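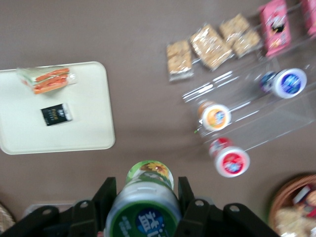

10/10/2024

Woke at five with the hall roof in my head again and lay there listening to the rain, which is the worst possible thing to listen to when you're rehearsing in a building with a bucket in the tenor section. Got up, made toast, sang through the Ocampo in the kitchen very quietly and still managed to set off next door's dog.

I can do the first page now. I can nearly do the second. It's the bit after the key change where I go wandering off with the altos (they have the nicer tune, I can't help it!) and Yareli gives me the look over her glasses. She gave it to me twice on Tuesday. Macario says I should stick my finger in my ear and think about the bass line, but Macario has been singing since he was six and thinks everything can be fixed with a finger in the ear.

Work was dull. Two meetings, both about the same spreadsheet, and a sandwich eaten standing up. Caught the early bus to Pitcombe and it sat outside Clinden for ages with the engine off while the driver did his crossword. I had my music out on my knee and the woman beside me read along the whole way and then told me she'd once sung in Astbridge, in a choir of more than 300, and had never been so bored in her life. I liked her enormously.

Rehearsal was good, though. Properly good in places. We ran the slow movement without stopping and there was one chord near the end — I don't know what it's called, Yareli did say — where it all locked together and the hair went up on my arms. Then someone at the back came in early on the next page and we all fell about and had to start again from letter F.

Ticket money so far is £1,431, counted on the piano lid by Macario at the break. More than last time, and there's still a fortnight of October to go after the weekend. I've promised to sell some at work, and I have sold none at work. Must ask Priti in accounts, who likes anything with a raffle.

My throat's a bit scratchy tonight. Honey and lemon, and no singing in the shower tomorrow, or only the easy bits. I still haven't found my black skirt. I think it might be at Mum's — ring her before she goes out to bowls.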